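Setting up a pick area before a run

Sokudine's site rules cover small arms working on loose parts. The steps below are the ones we use at Prenden, and they take 18 minutes the first time.

1. Stop the arm and lock out the start button. Do not reach in while it is only paused.

2. Fix the table down. Check the screws by hand, then lay the board flat and push each corner. If it rocks, take it off and clean underneath.

3. Put the parts at the far side and leave the near side clear. Parts may touch, but not hang over an edge.

4. Jog the arm down at the slowest speed until the tip is just above the board. Write the height on the Sikora sheet - the old sheet has no box for it. 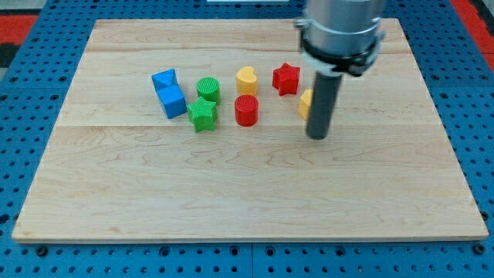

Photo: Sokudine workshop, Prenden

5. Look from both sides before you release the lock. A block behind the rod is easy to miss from the front, as with the yellow one by the red star.

6. Run one cycle with your hand on the stop. Log any knock, however light.

Repeat steps 2 to 4 after 3,000 cycles or whenever the board is changed.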